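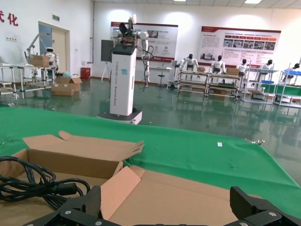
Handout 6: Working rules for the shared robot floor
Robotics Practice I, Mosquera workshop
Instructor: Katherine Quintero
Lab lead: Efraín Bedoya
Revised November 27, 2018

Read this before your first lab hour. The quiz in week three covers sections 2 through 5. The forms mentioned at the end are in the course folder.

1. Who the rules apply to

Anyone past the yellow door sign, including visitors and students who are only watching. If you bring a guest, you stay with them and you answer for what they touch.

A robot system means the arm, the tool on the end of it, the base, the controller, the cables and whatever the tool is holding. Students tend to judge the risk by the arm alone. A slow, light arm holding a box cutter is a dangerous machine, and your risk sheet has to say so.

2. Before power on

Walk all the way around the machine. Look at the floor as well as the arm.
Check that the wheels are locked on any base that rolls.
Press the emergency stop, confirm that the controller reports it, then release it.
Say "power on" loud enough for the next bench to hear. Wait for an answer if someone is there.
Check the speed setting. The limit for student work is 300 mm per second at the tool. Higher speeds need Efraín's signature on the day.

If you find the emergency stop already pressed, leave it alone until you know who pressed it. Ask at every bench.

3. Cables

Most of our incident reports last year had a cable in them somewhere. The rules are short.

Coil a cable in loose loops that follow its natural curve. Don't wrap it around your elbow or fold it flat.
Before a cable goes into a box, look at the plug. Bent pins go to the repair shelf with a tag.
One cable to a box for handling tasks, unless your task sheet says otherwise.
Keep the plug end where the fingers can reach it without dragging the rest of the cable over the side.
A cable that runs up an arm needs enough slack for the full range of the last joint. Move the joint by hand to check, with the power off.

Pulling on a caught cable is the usual mistake. Stop the arm, open the fingers, and lift the cable free by hand. Then go back to the start pose and run again from there.

4. Boxes and table setup

Cardboard is fine as a work surface or container as long as you treat it as something that changes. Flaps bend inward, corners tear, and a box that was square in April won't be square now. Your program should not depend on a flap being where it was yesterday.

Fold flaps outward or leave them standing clear of the tool path. If a flap has to stay up, write its position on the task sheet.
Smooth the table cloth before each session, and check that it isn't hanging where a wheel can catch it.
Take clips, labels, pens and cups off the table unless they are part of the task.
Note the condition of the box at the start of the session. "Used, one corner torn" is enough.

Worked case: Nidia Grajales and Jhair Agudelo ran the same pick 99 times on a used box. Fourteen runs failed, and most of the failures were contact between a finger and a flap. They moved the approach point higher and wrote the change in the log with the old value next to it. Please copy that habit. A changed value with no old value beside it is hard to undo.

5. People and machines in the same room

Stay out of the reach circle while the arm is live. If you have to go in, press the stop first and carry the pendant with you.
Don't walk between a moving base and a wall or bench.
Keep walkways and exits clear. Boxes go under a bench or on a rack.
The humanoids are not to be leaned on or moved by the arms. Two people move one, holding it at the torso.
No loose sleeves, lanyards or headphones.

6. Logs and reports

Every session gets a log entry, including sessions where nothing ran. Give the machine, the task, the tool, the speed setting and both names. Report any contact with a person the same day to Katherine Cusi, extension 2053, even if it didn't hurt.

Homework: fill out the risk sheet for the cable pick task. List each part of the system as defined in section 1, what could go wrong with it, and which rule covers it. Where no rule covers it, write one. One page, both partners' names at the top.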